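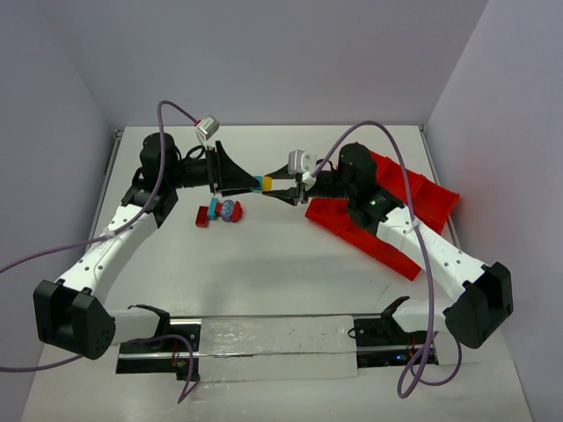 Toy block sets: what to check before they go back on the shelf

The Mokolach play library took in 15 mixed block sets in January, and most needed re-sorting before loan. The procedure below applies to the small pieces: rectangular blocks, upright blocks, rounded pieces and the round ones with printed faces.

Empty the set onto a plain white surface. Red, purple and cyan pieces show up well against it, and chips along the edges are easier to find. Blocks with a different color on each side, such as cyan and yellow, should be turned over and checked on every face. Hold them by the edges to keep the printed sides clean.

Wipe each piece with a damp cloth and leave it to dry for up to 4 hours. Do not soak printed faces. Pieces with lifting print go in the Herrero tray for replacement.

Sort by shape first, then by color. The Teklow boxes have 5 compartments, and the rounded pieces take the widest one. Write the set number on the inside of the lid. The current list has 2,467 pieces on it, and corrections should be entered on the Prokance sheet at the front desk.

Updated 13/06/2019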